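Cabinet and Floor Safety Check – Upstairs Rooms, Hamlow House
22 January 2019
By Vasco Leitão

I love doing this check! It takes a morning, it costs next to nothing, and you get to put right all those little things that have been bugging people for months. I start at the stairs and work around to the storage room. Grab a flashlight, a tape measure and a cross-head screwdriver before you go in.

Ratings: OK, WATCH, FIX.

1. Walkways and door swing
[x] Room door opens all the way – OK
[x] Clear path from door to window – OK
[ ] Cabinet doors closed when no one is using them – WATCH
Comment: The path is so much better than last May, when we were climbing over the old Correia desks. Well done to everyone who hauled those downstairs. Please keep shutting the cabinet doors, though. An open one at shin height is easy to miss when you come in with your arms full.

2. Lights and outlets
[x] Ceiling lights all working – OK
[x] Outlet covers tight, no cracks – OK
[ ] Extension cord behind the bookcase – FIX
Comment: The cord is an old one and the plug has gone brittle. Cut it up and throw it away, don't put it back in the drawer. We have a spare in the Pluvside box.

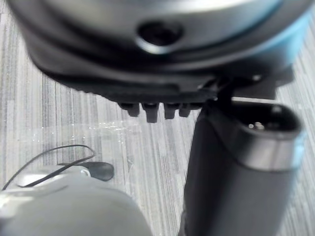 How often should the cabinet hinges be tightened?
Twice a year is plenty for a door that gets normal use. If one starts to sag or rub before then, snug up the screws by hand and stop as soon as they feel firm.

3. Tall furniture
[x] Bookcase strapped to the wall – OK
[x] Heavy binders on the bottom shelves – OK
[ ] Strap on the coat locker – WATCH
Comment: The bookcase strap is a beauty, rated for up to 200 pounds, and it didn't budge when I leaned on it. The one on the locker has a bit of slack. Take it up one notch next time somebody has the ladder out.

4. Low storage cabinet
[x] Door opens and closes without rubbing – OK
[x] Hinge plate flat against the wood – OK
[x] Door edges smooth, no splinters – OK
[ ] Marks on the door face – WATCH
[x] Nothing leaning out over the shelf edge – OK
Comment: Such a nice cabinet, and the pale wood brightens up the whole room. Run your palm along the edges with the door wide open, and get the flashlight right up to the hinge screws. There are two small dark marks on the door face, so feel those with a fingertip for rough spots – a light sanding will take care of anything that catches. The flat blue box is fine on the shelf, just push it back a little whenever you take something out. The striped gray carpet is great at hiding dropped screws, so sweep a hand over it before you kneel.
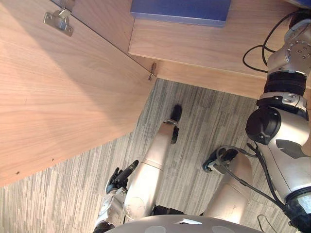 5. Carpet and floor edges
[x] No loose seams in the main area – OK
[x] No curled corners – OK
[ ] Metal strip at the doorway – FIX
Comment: One end of the strip is lifting, enough to catch a sock. It needs a new screw and a dab of glue underneath. Mukgate measured the doorway for us when they did the hall, and the part is cut to 73 centimeters, so order that size again.

6. Windows and air
[x] Latches hold – OK
[x] Blind cords up on their hooks – OK
[x] Vent not blocked – OK
Comment: All good here. The new hooks are a real improvement!

To do first: doorway strip, extension cord. The locker strap can wait for the ladder. Initial each line as you finish it and leave the sheet on the clipboard by the stairs.

Related items
Stairway and Handrail Check
Kitchen Check – Hamlow House
How to Anchor a Bookcase
Mukgate Floor Strip Sizes
What's in the Pluvside Box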